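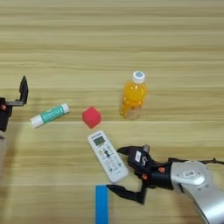
Doveck · Ausgabe 19 · Seite 55

Wie heißt bei euch das Ende vom Brot? Mitmacher gesucht!

Bei meiner Oma war es der Knust, bei meinem Mann zu Hause das Knäusle, und als wir zusammengezogen sind, haben wir uns beim ersten Abendbrot deswegen fast in die Haare gekriegt (er lag natürlich falsch). Seitdem sammle ich. Erst auf Zetteln, dann in einem Schulheft, inzwischen in einem Karteikasten, der nicht mehr richtig zugeht, und daraus soll jetzt ein kleines Küchenwörterbuch werden, mit allem, was man zu Hause sagt und was in keinem Kochbuch steht.

Dafür suche ich euch! Ihr braucht kein Studium und müsst auch nicht reimen können. Es reicht, wenn ihr irgendwo aufgewachsen seid, wo gegessen wurde, und Lust habt, eine Zeit lang die Ohren aufzusperren. Besonders freue ich mich über Leute aus der Lausitz, aus dem Saarland und aus dem Vogtland, da klaffen bei mir noch furchtbare Lücken. Wer ausgewandert ist und sein Küchendeutsch mitgenommen hat, ist genauso willkommen.

So läuft es ab: Ihr bekommt von mir einen Fragebogen mit 55 Fragen, per Post oder als Datei. Den füllt ihr aus, wann ihr wollt, auch gern am Telefon mit der Tante nebenher. Danach telefonieren wir 2 Mal miteinander, weil man manche Wörter einfach hören muss. Wie soll ich denn bitte aufschreiben, wie jemand aus Plauen „Bemme“ sagt?

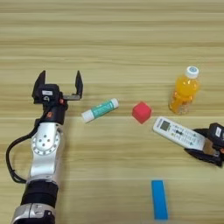
Aníbal Meireles hat mir dazu geschrieben, er finde die ganze Fragerei nach Dialekt zu eng, bei ihm daheim sei am Herd immer halb Portugiesisch und halb Hessisch gesprochen worden, und ob so ein Mischmasch überhaupt zähle. Na und ob das zählt! Genau solche Familienwörter fehlen mir. Seine „Sopinha mit Grie Soß“ hat schon eine eigene Karteikarte, auch wenn ich das lieber nicht probieren möchte.

Was ihr davon habt: leider kein Honorar, da bin ich ganz offen. Porto übernehme ich, und alle, die mitmachen, bekommen das fertige Buch und stehen hinten drin, auf Wunsch auch nur mit Vornamen oder Spitznamen. Wenn ein Wort nur aus eurer Familie stammt, schreibe ich das dazu. Schimpfwörter für angebrannte Soße nehme ich ungekürzt auf, das habe ich meiner Schwester versprochen.

Was ich mir noch wünsche, sind alte Rezeptzettel.
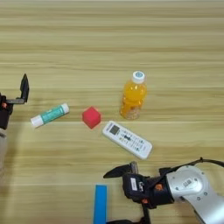

Kopien genügen vollkommen, die Originale behaltet bitte selbst. Am liebsten sind mir die mit Randnotizen, also „mehr Schmand!!“ oder „für Onkel Horst ohne Kümmel“. Wer die Schrift nicht entziffern kann, schickt sie trotzdem, Sütterlin lese ich inzwischen ganz ordentlich. Mitmachen könnt ihr bis September, danach setze ich mich ans Sortieren.

Meldet euch einfach mit zwei, drei Sätzen zu euch und eurem Wort für den Brotkanten, Stichwort „Knust“, über das Kontaktformular.

Eingestellt am Mittwoch, 10. März 2021

Diese Seite verwendet Cookies. Mit der weiteren Nutzung stimmst du dem zu. Einverstanden | Mehr erfahren

Zuletzt erschienen
Chorstimmen gesucht, vor allem Bass
Wer tauscht Saatgut gegen Marmelade?
Brieffreundschaften nach Oltham

© Doveck 2021 · Kontakt · Impressum · Nach oben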